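Fernitero: a set of spreadsheet rota and stock templates for small clubs and shared workshops

Readme and data card, version kept by Rowena Sarmiento

Hello, and thank you for downloading Fernitero. If you have come straight from the download page you will have a zipped folder on your computer and perhaps not much idea of what to do with it, so please make yourself a cup of tea and have a read through before you open anything. I have tried to write this the way I would explain it across a table, which makes it longer than most readmes, and I hope you will forgive me for that!

What you have downloaded

The folder holds three workbooks and one small sample data file. The workbooks are called Rota, Stock and Hire Book. The sample data file is called saludo.csv, after the Saludo tool library, where the first version of all this was put together one wet May by Reynaldo Marquez and me (Reynaldo did the clever formulas, I did the colours and the complaining). You can use any one of the workbooks by itself. They don't talk to each other unless you ask them to, and the way to ask them is described further down under Linking the books.

All of the workbooks are saved as xlsx files with no macros in them. They open in Excel and in LibreOffice, and they will open in Google Sheets as well, though the drop-down lists on the Hire Book look a bit squashed there and you may want to widen column D by hand.

Rota

This is the one most people come for. It has one sheet for each month and one sheet called People. Type your helpers' names into column A of People, one to a row, and they will appear in the drop-down lists on every month sheet. Please don't leave blank rows between names, as the list stops at the first gap it meets. There is room for 88 names. If you have more helpers than that, then well done you, and see the note on longer lists near the end.

Each month sheet has a morning line, an afternoon line and an evening line. If you only open in the mornings you can hide the other two lines, but don't delete them or the totals on the right will turn into a row of error messages. Vasanthi Navaratnam has been running her rota with the evening line hidden for as long as I have known her, and the totals are still perfectly happy.

The start year is set in cell B2 of the People sheet. Change it there and all the dates move along with it, leap years included. You can choose whether the week begins on its first working day or on the day before, using the little yes or no cell directly underneath.

Stock

The Stock workbook is a plain list of things you own, where they live and what state they were in when somebody last looked. The columns are:

Item number
Item name
Shelf or box
Category
Condition (new, good, worn, mend, gone)
Date last checked
Notes

Item numbers can be anything you like so long as no two are the same. If you do type the same one twice, both cells go a rather alarming shade of orange. I did wonder about softening it, but Rhea Cabrera asked me very firmly to leave it as it was, so there it stays.

"Gone" is a proper condition and I would encourage you to use it. It is so tempting to delete the row when a thing is lost or worn out, and then a year later a person turns up asking after it and there is no record that you ever had one. Rows marked gone turn grey and drop out of the totals, but the history is still there if you need it.
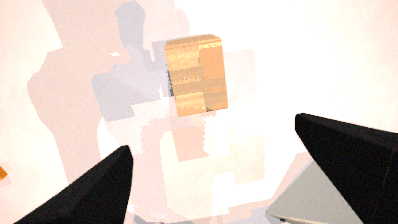

Categories

The category column uses a short fixed list, kept on a sheet called Lists. As it comes, the list runs: hand tools, power tools, wood and timber, fixings, garden, kitchen, paper and paint, games, other. You are very welcome to change these. Type over a category on the Lists sheet and it will be offered in the drop-down from then on. What it won't do is go back and alter rows you have already filled in, so if you rename "garden" to "outdoors" halfway through the year you will need to do a find and replace on the main sheet as well.

Try to resist having too many. We began with a great long list at Saludo and spent whole evenings discussing whether a bradawl was woodworking or general. (It is hand tools now, and we are all still friends.)

Hire Book

The Hire Book keeps track of who has borrowed what. You put in the item number, the borrower's name, the date it went out and the number of days allowed. The sheet works out the due date for you and turns the row pale yellow on the day it falls due, then pink from the day after. When the thing comes home, put the date in the Returned column and the colour goes away.

There is a second sheet called Slips which lays out a small loan slip, two to a page, ready to print and cut. Put a row number in the blue cell at the top and the slip fills itself in. Most printers need the margins set to narrow for this. Ours also needs a firm tap on the lid, but yours may be better brought up.

Please think about privacy before you share a Hire Book with anybody. It will hold names, and possibly telephone numbers if you add a column for them as many groups do. Put a password on the file, and clear out old rows when you no longer have a use for them.

The sample data

saludo.csv is there so that you can try things out without typing. It holds 205 rows of made-up stock, laid out in the same order as the Stock columns above. The item names are ordinary things you might find in any shared workshop, and 98 of the rows have something in the Notes column so you can see how longer text behaves when it wraps. There are no borrowers in it and no personal details of any sort.

Format: comma separated, with a heading row
Text encoding: UTF-8
Dates: year first, then month, then day
Empty cells: left empty, never filled with a dash or a nought
Last changed: 3rd July

To bring it in, open the Stock workbook, click on the first empty cell in column A and use your program's own import command. Choose comma as the separator and tell it that the sixth column is a date. If you skip that last part, the dates may come in as text, and then the "not checked lately" filter won't find them. You can tell it has gone wrong if the dates hug the left side of the cell.

Known gaps in the sample: two of the categories, games and kitchen, are rather thin, and almost everything is marked good, which is a good deal kinder than real life. Please don't use it to work out how fast things wear out. It was only ever meant for practising on.

Linking the books

If you would like the Hire Book to show item names when you type in a number, keep both workbooks in the same folder and don't rename Stock. Open Stock first and the Hire Book second. You will be asked whether to update links, and you should say yes. If you say no by mistake, close the Hire Book without saving and open it again.

Google Sheets does this differently and needs its import range function. Ariel Castillo has kindly written a separate page of instructions for that, saved in the folder as sheets-notes.txt. I have followed them myself from beginning to end and they do work, though the first time you will have to click a button to allow access, and it is easy to miss because it only appears when you hover over the cell.

Longer lists

The Stock workbook has its formulas filled down to row 4000. If you need to go further, select the last row that has formulas in it and drag the corner handle down as far as you like. On an older computer you may notice a pause after each entry once the list grows very long. Turning off automatic calculation while you type, and turning it on again afterwards, helps a great deal.

For the People sheet in Rota, you also need to stretch the named range. Look for Name Manager under the Formulas menu (in LibreOffice it is under Sheet, then Named Ranges), find the one called helpers, and change the last number.

Printing

The month sheets are set up for A4 landscape, one month to a page. If you would like something bigger for the wall, A3 works nicely and needs no changes apart from picking the paper size. The pale stripes behind every other row are there for people reading across from a distance, and they come out well enough in black and white.

Other versions

Two other groups have made their own copies and are happy for them to be passed around. Plukgate is a cut-down Rota with only the morning line, in larger type. Bosholm is a Stock list with extra columns for insurance value and date bought. Both are in the folder called extras. I don't look after either of them, so I can't promise to mend anything, but I will happily pass messages on.

Using and sharing

You may use these files for nothing, change them however you please, and hand them on to anyone. If you share a changed copy, please give it a different name so that I don't get puzzled letters about features I have never heard of. A mention of where it came from would be lovely, but I shan't come looking for it.

If something breaks

Try a fresh copy from the original zipped folder first and see whether it does the same. If it does, write to me through the contact form on the download page and tell me which workbook it was, which program you opened it in, and what you typed just before it went wrong. A copy of the file with any real names taken out is the most helpful thing of all. I answer everything in the end, though it can take me a couple of weeks in the summer when the allotment has the upper hand.

Changes in this version

Fixed the evening totals in Rota, which were adding the afternoon twice.
Added the yes or no cell for the first day of the week.
Made the Slips sheet remember its margins in LibreOffice.
Corrected the spelling of "mend" on the Lists sheet, which had been "mned" for longer than I care to say.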